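Hartono Stone Relief Opens to Visitors at Butosard 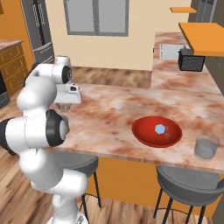 A kitchen island with a marble top, in a computer rendering.

The Butosard Cultural Center has opened public viewing of the Hartono Relief, a carved stone wall honoring the quarry families of the Cesine valley. The work is made up of 163 panels and weighs almost 800 tons. Carving was completed in November by the Kallum workshop.

The names of 3423 quarry workers are cut into the base - the earliest entered the trade in the valley's first pits. Admission to the grounds is free. Groups are asked to register at the center's front desk before their visit.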